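Moving the hedge job to winter

22 November 2022

I have put off the back hedge since June and I have finally decided to leave it until the leaves are down. The plan was to do it in one weekend with the old electric trimmer. The trimmer quit after 15 minutes and I spent the rest of the day reading about blades instead.

A new one costs more than I want to pay for something I use twice a year. The rental place in Astberg wants 105 dollars a day for theirs, with a deposit on top. My neighbor Maya Khalaf cuts hers with hand shears and says it takes her 3 evenings. Her hedge is a good deal shorter than mine, but I borrowed the shears and tried them on the end by the garage. They cut cleaner than the trimmer ever did. My forearms were sore the next day.
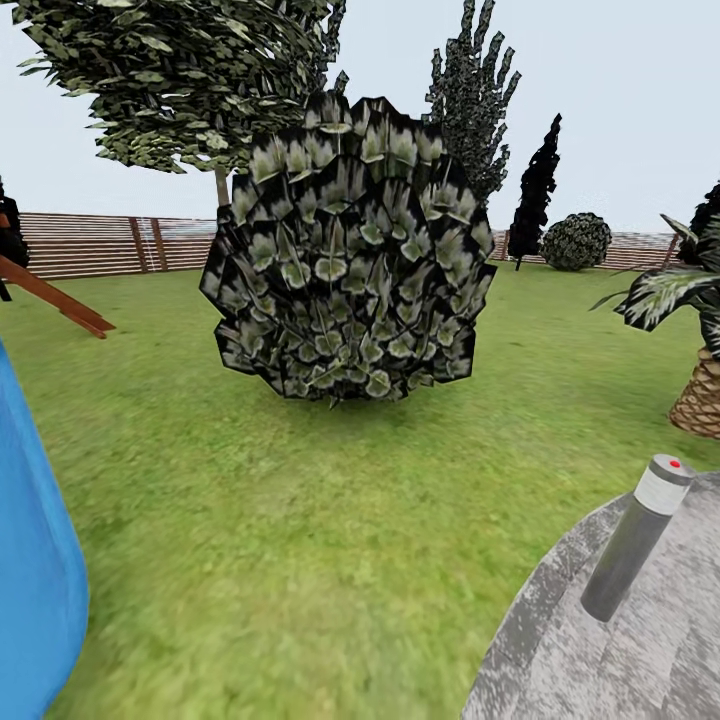
Shears need to be sharp or they fold the twigs over and chew them. I used a flat file on the beveled side only, a few strokes in one direction, then took the burr off the back with a fine stone. The pivot bolt was loose too, so I snugged it until the blades stayed open when I let go. For a hedge I run a string between two stakes and cut to that. A round shrub standing by itself in the grass, like the big one with the low wooden fence behind it, gives you nowhere to tie a string. On those I cut a little, walk around to the other side, and cut a little more. It's slow, and I usually stop before I think it's finished.

What to do with the clippings is the other problem. The town picks up brush, but only if it's tied in bundles, and hedge clippings don't tie. I've been raking them onto an old bedsheet and dragging it to the compost pile. The thicker pieces go in a separate heap by the shed and I break them up when they've dried out.

I still have to give Maya her shears back. There's a used pair for sale over in Denov, and I'm going to look at it when the roads are decent.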